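Ticket: glass wiping episodes, grasp labels flipping mid-episode
Opened by: Chibuzor Tijani
Assigned: Nkechi Briggs
Queue: Sastex / kitchen tasks
Status: open, waiting on relabel

Chibuzor Tijani, 9:40 am
Auto labeler is splitting one wipe into two or three. Says "release" then "grasp" again while the left hand never lets go. Nalluvthorpe pantry only, the Benedetti site is clean. 2,379 clips in the November batch, nearly 2,000 have at least one bogus release. Training run on hold till this is sorted.

Nkechi Briggs, 10:15 am
Can you attach a bad one. Also which labeler build?

Chibuzor Tijani, 10:22 am
Build 14. Same one Benedetti uses. Clip is a plain wipe, tumbler over the tray, nothing odd about it. 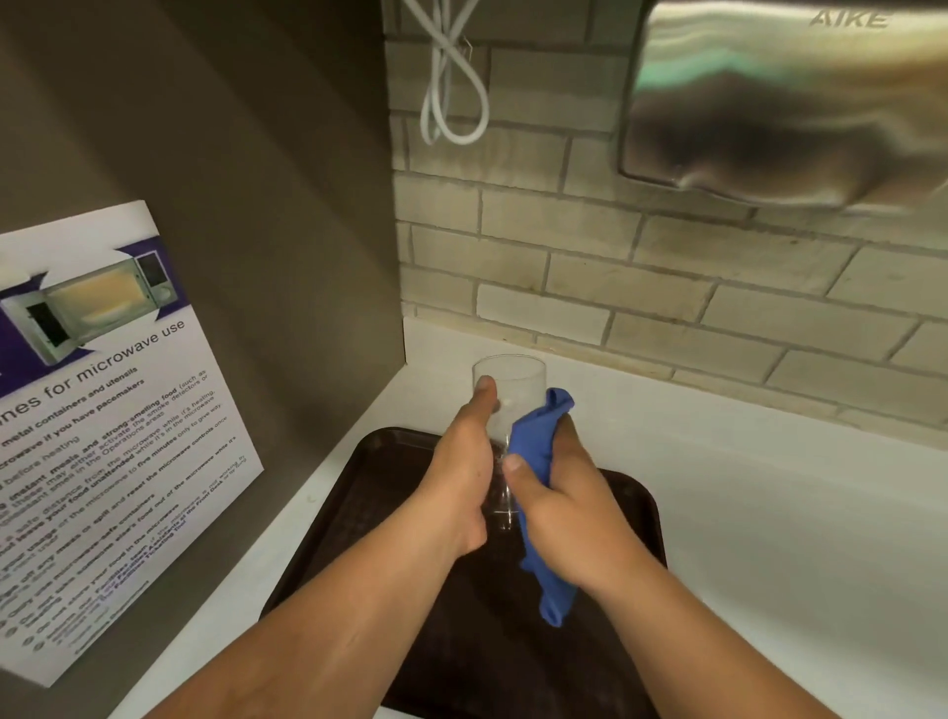

Left hand on glass, cloth in right. Labeler output for this clip: "release".

Nkechi Briggs, 11:05 am
Ok tried:
- reran with build 13, same result
- raised the contact threshold, fewer false releases but now it misses real ones at put-down
- checked timestamps, fine, no drift
- masked the left third of the view in case the text on the microwave sign was pulling detections. No change. So not the sign

Olumide Yusuf, 11:30 am
Had this on the Folex jars last year. Object tracker loses the outline, contact score drops to zero, labeler reads that as letting go. Look at the object mask not the hand mask.

Nkechi Briggs, 12:10 pm
Olumide is right. Hand masks solid all the way through, object mask blinks out for a few frames then comes back with a new ID. Pulled a second one to compare. 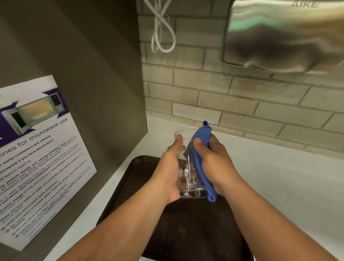

The tracker was tuned on the Benedetti mugs, so solid color, hard outline, easy. Clear glass it just doesnt hold. In this one the dark tray shows straight through the walls and theres droplets and smudges catching light, mask breaks up into bits and the biggest bit wins. Swapping the tray color might help but I dont want to change the setup halfway thru a batch.

Tanko Ugwu, 1:25 pm
Please dont swap the tray. Collectors have 9 sessions left on this task. Can we just hold the last good mask while the hand mask is stable?

Nkechi Briggs, 2:50 pm
Did that. Carry over the object ID if the hand hasnt opened. False releases gone on the 14 clips I tried, put-downs still caught. Running the full batch tonite.

Chibuzor Tijani, 2:58 pm
Good. Leave open till Ladi Okoro spot checks the relabel. Training stays on hold.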